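Duta Home Task Safety Kit, second edition: reviewed after a winter of use
Rating: 4 out of 5

I'll confess I bought this one for the floor tape. We had been writing our own rules for running a humanoid around household furniture, and they'd grown into a binder that everyone praised and no one opened, so when the folks at Hallthorpe mentioned the Duta kit I thought, well, at least we'll get some decent tape out of it.

You get a 66-page handbook, a set of wipe-clean checklists, tape in two colours and a pad of sign-off sheets, all for $109. The handbook is lovely to read (it really is!), and it's organised by piece of furniture, so there's a chapter for the kitchen bench, one for shelving and one for the bed, where we do most of our pick-and-place with soft toys and a basket.

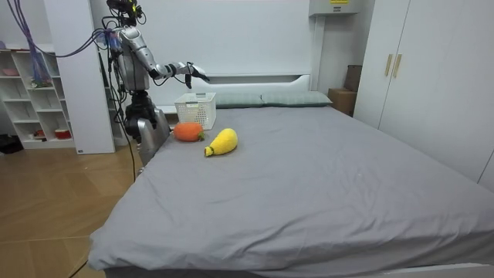

The bed chapter is the best of the lot. It asks you to agree on the arm's working area before power-on, to walk the cable run from end to end, and to keep hands off the mattress until the operator has called a stop out loud. Simple stuff, but we'd been rather casual about the calling-out part, and I'm glad to have had the nudge. There's also a good page on speed limits near soft furnishings, which our old binder skipped altogether.

I was less taken with the checklists. The pre-start card runs to 80 items, and by a Sunday afternoon session you find yourself ticking without reading, which rather defeats the purpose. We've cut ours down to the cable, stop button and clearance sections and kept the full card for the first run of the week. The Chávez cards we tried at Larkport were shorter and friendlier, though they had nothing at all on beds.

The section on reaching into containers deserves a kind word too. It has you set the approach height from the rim and write it on the sign-off sheet, and our sheets are much easier to compare now.

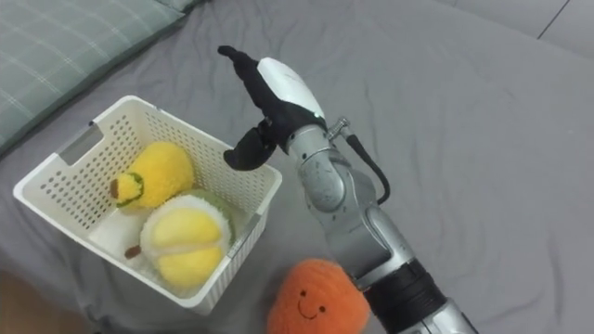

The hand open at the basket's rim, with two plush toys inside.

As for the tape, it's superb, and peels off flooring without leaving any gum behind. I'd happily buy it on its own.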